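Stockdale opens its handling workshop to visitors

The robotics workshop at Stockdale opened its doors on 30/07/2021 for a demonstration of the hand-held grippers used to record everyday handling tasks. The visit was arranged by Konurton, which runs the workshop, together with its partner Hatport. It was intended for members of the two organisations' staff, teachers from local colleges and residents who had put their names down in June.

The demonstration took place on the main floor, where a single task was shown at close range. The operator works standing at a table, with a gripper in each hand, and deals with a small orange box fitted with a drawer. Each gripper carries a cube printed with black and white squares, by which its position can be followed while the operator moves.
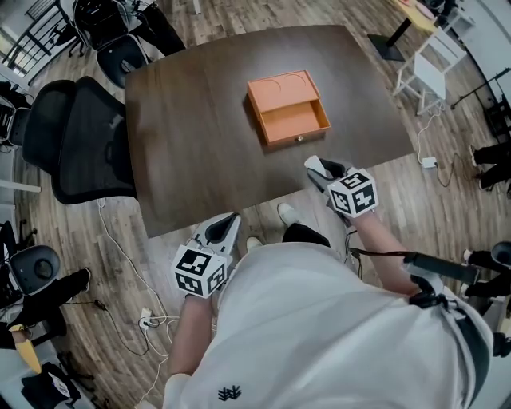 Elsa Berge

Guests were received by Rocío Cuesta, who leads the handling programme at Konurton. In her opening remarks she set out the purpose of the work and its place in the wider Kostness project, under which the workshop has been funded for the past 3 years. The project is concerned with ordinary household and office tasks, such as opening and closing drawers, putting small items away and clearing a table.

"People open a drawer without giving it any thought," Ms Cuesta said. "A machine has to be given a great many examples before it can do the same, and those examples have to come from people doing the job properly. We wanted our neighbours to see how that is done."

She added that the drawer task had been chosen for the visit as it is one of the first given to new operators. It calls for both hands, and the drawer has only a small round knob to pull on. The small white item used in the task also has to be held firmly enough to be lifted but gently enough to keep its shape.
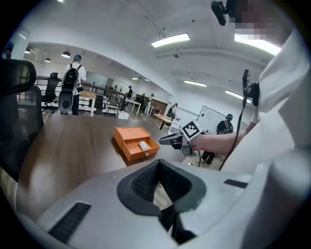
The white item in the open drawer during the demonstration at Stockdale.

According to figures given to visitors, the programme had recorded 3693 completed tasks by the end of June. Recordings are checked by a second member of staff before they are accepted. Those in which an item is dropped or a drawer is left ajar are kept apart and marked accordingly, so that they may be used for other studies.

Operators are trained at Stockdale over 6 working days. The first part of the course deals with safe lifting, the fitting of straps and the care of the grippers. Trainees then move on to single tasks under supervision, and are asked to work at an even pace and to keep both grippers within view of the head camera as far as possible. No previous knowledge of robotics is required.

Questions from visitors dealt chiefly with the comfort of the equipment and the length of a shift. Ms Cuesta replied that operators change places at regular intervals and that the straps had been altered twice following comments from those who wear them. One teacher asked whether students might take part in the recording work. She was told that a short placement was under discussion with Hatport and that colleges would be informed in writing once terms had been agreed.

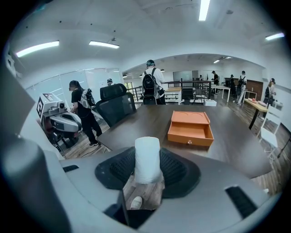 A white cylindrical item held in the gripper, with the orange box on the table beyond.

Hatport, which supplies the tables, boxes and other furnishings used in the programme, confirmed at the close of the visit that it would continue its support for a further year. A new set of tasks is being prepared for the autumn, among them the folding of small cloths and the sorting of cutlery. Boxes of other sizes and with other kinds of handle will also be introduced, so that operators do not become used to a single pattern.

In all, 44 people signed the visitors' register. Konurton has thanked them for their interest and has asked that any written comments be sent to the workshop office at Stockdale. A second open day is planned, and the date will be given on the Kostness project page. Places will again be limited, and those who could not be admitted on this occasion will be offered theirs first.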